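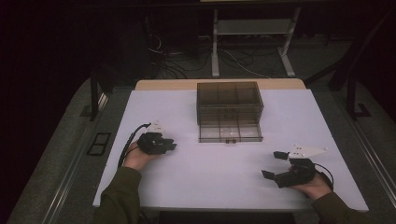
Sodon have always been a band that takes its time, and anybody who fell for their first record back when it was passed around on home-burned discs has learned to be patient with them. Keltia, the new one, has been coming for so long that I had started to think of it as a kind of weather, always on the way and never overhead. And now I have it, sixty minutes of it, and I've played it in the car, in the kitchen, and once very loudly in the yard until my neighbor came over to ask (kindly!) who was singing. The closest I can get to how it's put together is one of those smoky see-through boxes divided up by clear partitions, where you look into one compartment and find yourself looking through to the next. A guitar line from the second song turns up behind the chorus of the fifth, a little darkened, and you catch yourself leaning in to be sure you heard it right.

The woman doing the singing is Trinity Escobedo, and if you only know her from the old Naylor albums you are in for a surprise. Naylor was all speed and high notes, and she could hit every one of them, but there was never much room for her to breathe. On Keltia she spends most of the opening song down low, almost talking, while the keyboards creep up around her. When she finally lets go it's on a single word, and I won't spoil which one.

I spoke with her on the phone a few weeks back, and she was in a cheerful mood, eating toast for a good part of the call. "I told them I'd do it if I could sing it tired," she said. "I wanted to come in at the end of the day and just see what was left." She recorded the ballad that way, in 3 takes, and they kept the first.

Not all of it works for me. There's a long instrumental called Zistach in the middle of the record that wanders off into flute and hand drums, and while I'm as fond of a flute as the next person who grew up on folk metal, it could have lost a couple of minutes. The drums are mixed a shade too polite as well. But then the closing song arrives with that big, rolling riff and the whole choir behind it, and I forgive them everything.

The vinyl is limited to 1,000 copies and the CD to 2,000, so don't dawdle. The band will play the album from start to finish on a short run of club dates in July, with Escobedo singing at all of them, and I've already got my ticket stuck to the fridge.

Contact us | Copyright 2018, all rights reserved | Back to top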